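4.2 O que sobra para as mãos

A célula de picking da Kirside entrou em regime de teste com uma promessa simples, repetida em todas as reuniões a que assistimos: o braço trataria das barras e as pessoas tratariam do resto. O "resto" nunca chegou a ser definido por escrito. Coube aos 27 operadores do turno da manhã descobrir o que era, em geral quando já o estavam a fazer.

Antes da célula, separar barras por cor era considerado trabalho de principiante. Quem chegava à secção passava ali as primeiras semanas e saía assim que podia. Nas entrevistas, porém, a mesma tarefa surge descrita com um respeito que ninguém lhe dedicava enquanto existia. Um operador com longa experiência explicou-nos que uma barra encostada à parede da caixa "se levanta com a unha", técnica que não consta do manual da Witkowska nem, tanto quanto pudemos apurar, de qualquer outro. A Figura 3 mostra o tipo de disposição a que se referia.

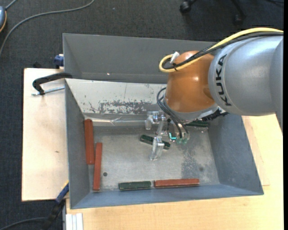
Figura 3. Braço KUKA com a garra dentro da caixa; barras vermelhas e verdes em orientações variadas, algumas junto às paredes.

O vocabulário da secção mudou depressa. Uma caixa "boa" era, no tempo da separação manual, uma caixa cheia. Passou a ser uma caixa em que as barras ficam afastadas umas das outras e longe dos cantos. Os operadores aprenderam a reconhecê-la de relance e, sem que tal lhes fosse pedido, começaram a dar um jeito ao conteúdo antes de fechar a barreira. Chamam a isto "fazer a cama ao menino". O relatório interno chama-lhe "preparação a montante" e não lhe atribui tempo nenhum, o que ajuda a compreender o excelente desempenho da célula nesse mesmo relatório.

Das 100 caixas que acompanhámos, 35 foram arranjadas à mão antes de o ciclo começar. Danai Stamatopoulos, responsável pela integração, recebeu o número com interesse e pediu que passássemos a registar também as caixas em que o arranjo tinha atrapalhado. Neelam Pandey, chefe de turno, recebeu-o com uma gargalhada e pediu que o mostrássemos à direção.

A questão da categoria profissional continua em aberto. Na grelha salarial, quem acompanha a célula figura como "alimentador", designação herdada da antiga prensa Bolitetti, embora passe boa parte do turno a interpretar mensagens do painel Unon e a decidir se uma paragem merece uma chamada à manutenção ou uma palmada discreta na caixa. Vários entrevistados reivindicam o título de "técnico". A empresa ofereceu, entretanto, um colete de outra cor – que foi aceite, com a ressalva de não constituir precedente.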